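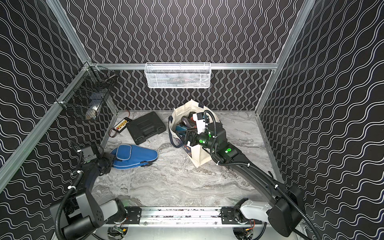 A white mesh basket on the back rail, a black one zip-tied off to the left.

4 min read

I have lived in three apartments in Landura and not one of them had a closet worth the name, so I have opinions about storage. My main one is this: we buy way too many things with lids.

My friend Marites Cruzado disagrees with me completely. She spent a good chunk of January putting her whole kitchen into matching bins, and it looks gorgeous (I was jealous for a week!). But go over for coffee and watch her try to find the sugar. Up comes one lid, then another, then she's on the step stool asking me if I remember where she put it. I don't. I don't live there.

A lid is a little promise that you'll deal with something later. I know because I've made that promise 20 times over, mostly in the hall, mostly with batteries and phone chargers and the good scissors. When I finally opened the box marked MISC there were two pairs of good scissors in there, plus the ones I'd bought to replace them.

So now I hang stuff up, or I leave it in something open, and if it looks messy then fine, it looks messy. Dust? Sure, there's dust. I wipe it off when my mother visits. I also throw away a lot more than I used to, and I think it's just that I have to look at it all every day. A dead flashlight gets annoying fast when it's hanging at eye level.

I'll give the lid people flour and cat food. We had mice once and I'm not going through that again. Everything else can sit out where I can see it, and Marites can keep her step stool.

413 shares | 20 comments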